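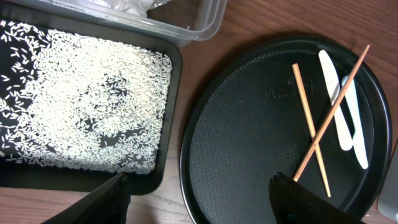 Je cherche à fixer une méthode de tri à sec pour du riz long blanc acheté en vrac (Herrero, sac ouvert en août). Objectif : repérer les grains tachés, les petits cailloux et d'éventuels charançons avant de transvaser en boîte hermétique. Je procède par lots de 250 g sur un plateau noir à rebord. La répartition reste mauvaise : couche quasi continue au centre et à droite, fond noir apparent seulement vers la gauche, et des traînées nues au milieu. Dans la partie épaisse, je ne contrôle que la surface. Les baguettes en bois clair me servent à écarter les grains, les ustensiles blancs en plastique à les ramener. Question : faut-il réduire le lot, changer d'outil, ou passer à un plateau plus grand ?
Posté par Tavion Hutchins, 18 h 40

Réduire le lot. Sur un plateau de ce genre, je ne dépasse jamais la monocouche. Tant que deux grains se superposent, le contrôle visuel n'a pas de valeur. Pesez ce que le plateau accepte en monocouche, notez le chiffre au marqueur sous le plateau et tenez-vous-y.
Posté par grain_rond

Pas d'accord. La monocouche stricte multiplie les versements, et chaque versement disperse des grains hors du plateau. Je travaille avec une bande épaisse d'un côté et une zone de lecture de l'autre. On tire le riz de la bande vers la zone vide, on lit, on pousse contre le rebord opposé. Un lot de 300 g passe sans difficulté de cette façon.
Posté par mlb_cuisine

Votre rebord opposé finit par recevoir autant de riz que la bande de départ, et à mi-parcours on ne sait plus ce qui a été lu. Il faut deux contenants. Trié et non trié dans le même bac, c'est une erreur de principe.
Posté par grain_rond

On le sait très bien si on laisse un couloir noir entre les deux. Je n'ai jamais confondu.
Posté par mlb_cuisine

J'ai essayé la variante à une seule bande. Le couloir tient tant que le plateau reste à plat. Dès qu'on le soulève d'un côté, les grains glissent et le tri est à refaire. Il faut donc fixer le sens de travail au départ et ne plus toucher au plateau.
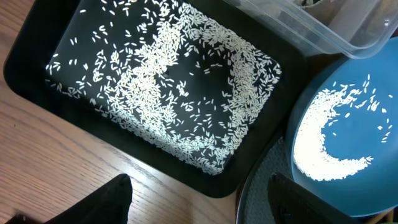

Autre point : l'éclairage. Avec un fond légèrement brillant, une lampe placée en face produit des reflets qui masquent les grains isolés. En éclairage latéral bas, chaque grain porte une ombre et les éclats se distinguent des grains entiers. J'ai gagné plus de temps avec la lampe qu'avec le changement d'outil. Pour le lot, je suis descendu en dessous de 250 g sans aller jusqu'à la monocouche.
Posté par Tavion Hutchins, 19 h 25

Pour un caillou sombre, un fond noir est le pire choix. Il faut un second passage sur fond clair. Je verse sur le noir pour les grains tachés translucides et les brisures, puis sur une feuille blanche pour le reste. Les charançons se voient sur le blanc, pas sur le noir.
Posté par Odalie_76

Ou bien un tamis. Mailles étroites : la poussière et les brisures tombent, le riz reste. Les insectes adultes aussi, en partie. Le contrôle visuel devient un complément.
Posté par pchr

Le tamis n'élimine pas un caillou du calibre d'un grain. Il ne fait pas le même travail.
Posté par Odalie_76

Si vous soupçonnez des charançons, le tri ne suffit de toute façon pas. Les œufs sont dans le grain. Congélation en sachet fermé pendant plusieurs jours, retour à température ambiante sachet toujours fermé, et seulement ensuite le tri. J'ai mis un piège Dornby dans le placard, il sert pour les mites alimentaires et ne dit rien sur les charançons.
Posté par pchr

Congélation notée, je l'ajoute avant le tri. Je garde le passage sur fond blanc pour les sacs douteux.
Posté par Tavion Hutchins, 20 h 10
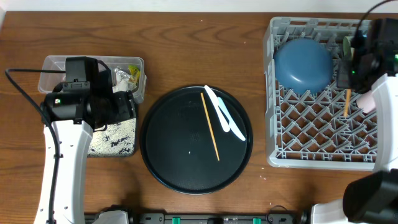
Deuxième sujet, lié au premier : le rangement des outils entre deux tris. Tout ce qui touche le riz sec doit être parfaitement sec, faute de quoi l'amidon colle et les grains adhèrent à l'outil. Le plateau rond noir sert de zone d'attente, avec la baguette et les deux ustensiles pâles posés à plat. Les bols, eux, vont à l'envers dans l'égouttoir gris (un Arkton, acheté il y a longtemps). Pour les baguettes, j'hésite entre les laisser à plat et les glisser verticalement dans le treillis de l'égouttoir. Des retours ?
Posté par Tavion Hutchins, 20 h 30

Verticales, pointe en bas, à condition que la pointe ne touche pas une flaque. Le bois brut remonte l'eau par capillarité. Si votre bac récupérateur garde 9 mm d'eau, vos baguettes trempent dedans et noircissent.
Posté par mlb_cuisine

Pointe en haut. Le bout qui va dans la nourriture ne doit pas être en contact avec le support.
Posté par Odalie_76

Pointe en haut, l'eau descend vers la main, et c'est le manche qui moisit. J'ai eu le cas sur des baguettes non vernies. À plat sur un torchon, 30 minutes, puis dans un pot. L'égouttoir n'apporte rien pour un objet aussi fin, il passe entre les mailles.
Posté par grain_rond

Il passe entre les mailles si le treillis est large. Sur le modèle Clorkley à panier séparé, le problème ne se pose pas.
Posté par mlb_cuisine

Le panier séparé prend de la place. Je préfère utiliser ce que j'ai, quitte à décaler le bol pour qu'il ne goutte pas sur le bois. La règle que j'applique pour l'instant : bol en premier, retourné, puis les objets fins dans la partie restée libre. Le plateau noir ne va pas dans l'égouttoir. Je l'essuie et je le range sur chant.
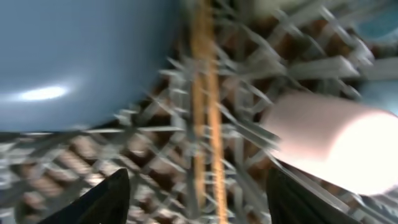

Sevim Soylu m'objecte en message privé que l'ordre importe peu et que c'est l'écartement qui compte : un bol retourné à plat contre les tiges emprisonne l'air humide, il faudrait l'incliner pour laisser un passage sous le rebord. Je veux bien l'admettre pour un bol profond. Pour une assiette, je ne vois pas l'intérêt.
Posté par Tavion Hutchins, 21 h 15

L'inclinaison est valable pour tout récipient creux. Pour les baguettes, je maintiens : torchon.
Posté par grain_rond

Le torchon reste humide et il faut le changer. Chez moi il sert déjà à autre chose.
Posté par mlb_cuisine

Pour revenir au riz, quelqu'un a-t-il comparé une baguette et une carte rigide pour tirer les grains ? La carte déplace une bande large et régulière, mais elle accroche au rebord dans les angles arrondis.
Posté par pchr

Carte pour étaler, baguette pour extraire le grain à rejeter. Coupez un coin de la carte en arrondi, elle suivra l'angle du plateau.
Posté par Odalie_76

J'essaie sur le prochain lot et je donne le temps de passage.
Posté par Tavion Hutchins, 21 h 50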